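Search this site
Enter keywords

Keeping Fruit Fresh at Home
Last updated: 29 Nov 2024

The Furkdale Household Advice Service receives more inquiries about fruit storage than about any other kitchen matter. The guidance below replaces the earlier leaflet and applies to ordinary home kitchens with a standard refrigerator.

Bananas

Bananas should be kept at room temperature until they have reached the preferred stage of ripeness. Cold storage before that point halts ripening and turns the skin gray. Hang the bunch from a hook or set it down with the curved side up, so that no single fruit carries the weight of the others. The stems may be wrapped in a small piece of plastic film – this slows browning by a day or two in most kitchens.

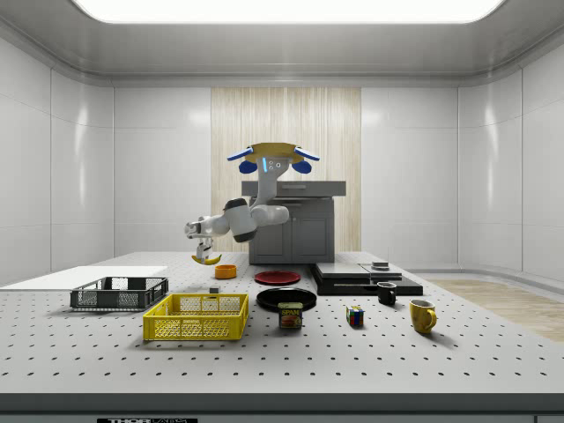
Once ripe, bananas may be moved to the refrigerator. The skin will darken within a short time, but the flesh remains firm and suitable for eating. Overripe fruit should be peeled, sliced and frozen flat on a tray before it is transferred to a bag. A 500 gram bag is a convenient size for baking.

Apples and pears

Apples keep best in the crisper drawer, in a bag with a few small holes. Remove any bruised fruit promptly. Pears are usually sold hard and should be left out for 3 to 5 days, then chilled. A pear is ready when the flesh near the stem gives slightly under the thumb.

Apples, ripe bananas and pears give off ethylene gas and should be stored apart from leafy greens, carrots and cucumbers. The same gas may be put to use: a hard avocado placed in a paper bag with an apple will soften noticeably sooner.

Berries

Do not wash berries until they are to be eaten. Line a shallow container with a paper towel, spread the fruit in a single layer and leave the lid slightly open. In a trial coordinated by Sanne Leemans in November, some 51 households followed this method, and most reported less mold than with the original packaging. 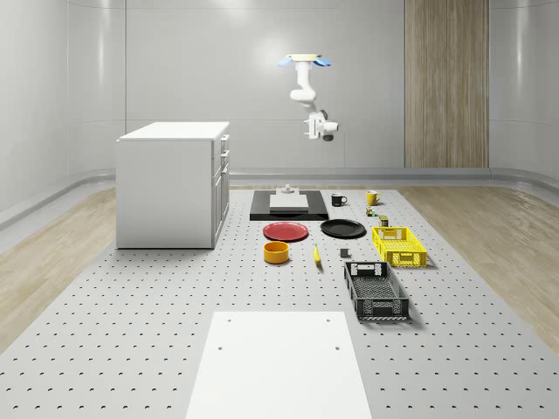
Should citrus fruit be kept in a bowl or in the refrigerator?
Either is acceptable for the first week. After that, lemons, limes and oranges should be moved to the refrigerator, where they will usually keep for several weeks more.

Care of the fruit bowl

Empty the bowl once a week and wash it with warm water and dish soap. Dry it fully before refilling. Fruit flies are drawn to juice left at the bottom, and a clean bowl is the most effective remedy. Where flies persist, set out a small dish of cider vinegar with one drop of dish soap and replace it every other day.

Corrections to this page may be sent in writing to Dirk Van den Broek, Household Advice, Furkdale.

Related items
Storing potatoes and onions
Cleaning the crisper drawer
Freezing bread and baked goods
Removing fruit stains from table linen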